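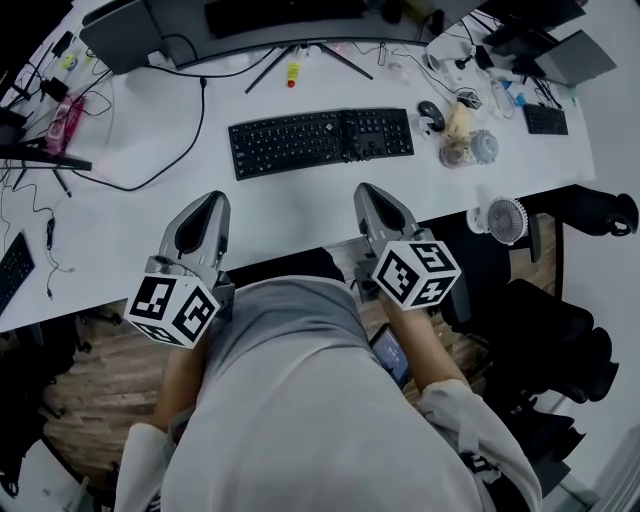 Clotilde Ferrand reckons she got more done in a cupboard in Ovwood than she ever has in an open-plan office, and she would like her door back. She has been asking for three years. The answer, each time, has been a different kind of chair.

Home News Features Work Money Subscribe

I have sympathy for Ferrand, and not much for the people who keep selling her employer the cure. The latest one is called the "focus hour". Between ten and eleven each morning the staff are meant to go quiet, phones face down, while the building does its best impression of a library. Forwood, the consultancy behind it, says the hour lifts output by 40 per cent. I asked how output was measured. The workers had been asked how productive they felt.

Feeling productive is a lovely thing. I feel it every time I buy a notebook.

Ubaldo Orlandini ran the trial at Pratora, a mid-sized insurer, and he's a fair man who doesn't oversell it. The first fortnight was bliss, he told me. By April people were booking meetings at eleven sharp, all of them, and the rooms couldn't cope. The emails held back during the quiet hour landed in a heap as soon as it ended. "We moved the noise," he said. "I'm not sure we got rid of any."
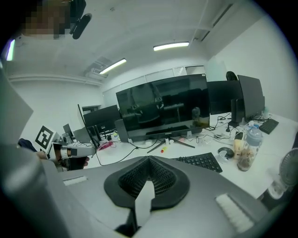 A grey and white device held in one hand at left.

So why do bosses keep buying it? Price is part of it. A wall costs money, and so does the floor space a wall eats up. A policy costs a slide deck and a morning tea. Forwood charges $4,000 for its starter package, which gets you a workshop, a set of desk signs in two colours and a follow-up call. I sat through the workshop. We were asked to name our favourite distraction. Mine was the workshop.

The defenders do have a case, and Juniper Iwasaki makes it better than the brochure does. She manages a team at Tedesco and says the hour gave her junior staff permission to ignore her. They would never have asked for it themselves. I believe her. But what she's describing is a manager who stopped interrupting people, and you can have one of those for nothing.

Search this site Enter keyword Go

What bothers me most is how the blame gets shifted. Put dozens of people in one room with a coffee machine and they will talk, laugh and eat crisp apples. The company chose the room. Then it hires someone to teach the staff about discipline - as though they'd knocked out the walls themselves.

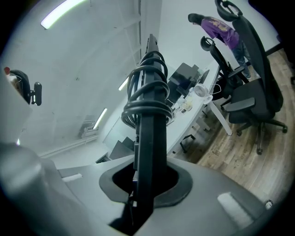

Ceiling lights glow over the pale walls of an office.

Italo Bassi has worked in Pratora's claims section long enough to remember cubicles, and he doesn't miss them either. They smelled, he says, and you could still hear everyone. He'd settle for a few small rooms that can't be booked by the sales team. He put that in the staff survey. The survey link now goes to a 404 page.

Ferrand, for her part, has taken to starting at half past six. Her best two hours are finished before anyone else has hung up a coat. Her manager has noticed how much she gets through, and has asked her to speak at the next workshop about the benefits of the focus hour.

Share Save Print 40 comments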